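Household tips: keeping your citizenship and civil records in order
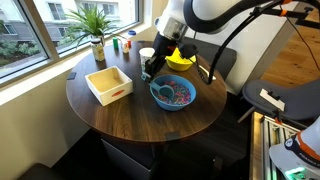
What to pull together first
Birth certificate, naturalization certificate if you have one, passport, marriage papers, voter card. Certified copies, not photocopies. Order 2 of the birth certificate while you're at it, the second one always gets used.

Where to keep them
Fire-rated box, low shelf, not the attic. Paper goes wavy up there by July. Plastic sleeves yes, laminating NO. Some offices wont take a laminated certificate at all.

Names that don't match
Check every spelling now. Folasade Nnaji wrote in, her middle name was on one paper and missing from the next, took almost 5 months to sort out. Keep the court order or marriage record right behind the ID it explains.

Jury and election mail
Gets its own folder. Write the date it came on the envelope, keep teh envelope.

Scans
One set on a stick, one set with somebody you trust in another house. Lock the file with a password.

Moving?
Update voter registration the same week as the electric. Registration deadlines differ by state so look yours up.

Last updated November 29, 2025. Corrections to Kwaku Issahaku.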